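Home | Modules | Readings | Office Hours | Contact

Party Politics — Notes for Unit 2: How Parties Pick Their Leaders
Last updated: December

Hi all. I've typed these up from my own scribbles, so forgive the odd jump. Read them before the seminar and bring the Zilano reader with you, since I'll be pointing at pages in it.
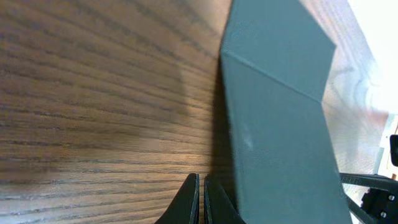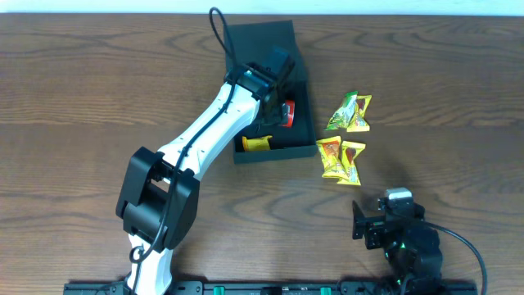 So, who gets to choose a party leader? There are two basic answers, and most parties end up somewhere between them. One is that the elected members choose, behind closed doors, because they have to work with the person every day. The other is that the ordinary dues-paying members choose, by ballot. I lean toward the second, and you're very welcome to argue with me!

Our running case is the Treloar council party. It had 38 elected members and 400 on the membership roll. Under the old rules only the 38 voted, and Angus Partington won three times without anyone standing against him. Then the rules changed and every member got a ballot. Pushpa Chaudhary, who had barely any friends in the council group, took 239 votes and the leadership.

Now the messy part. Most of the council group hadn't wanted her — and they still had to sit behind her at every meeting. Look at the nomination rule (this is the bit people skip). A candidate needed signatures from two elected members, and one of Chaudhary's signers, Mabli Kneath, later said she only signed to "have a proper debate." Does that make the result less fair? I go back and forth on it.

Terms to know:
Selectorate — the people who have a vote in choosing the leader
Gatekeeping — rules on who can get on the ballot at all
Mandate — the claim that winning gives you the right to act

For the seminar, read Nadiia Savchuk's chapter on Dallgate, where members voted and the council group had a veto. Write me a page on whether you'd keep the veto. Ruby-Lee Brunton is taking the second group, same reading, same deadline.

This site uses cookies to remember your settings. Accept | Decline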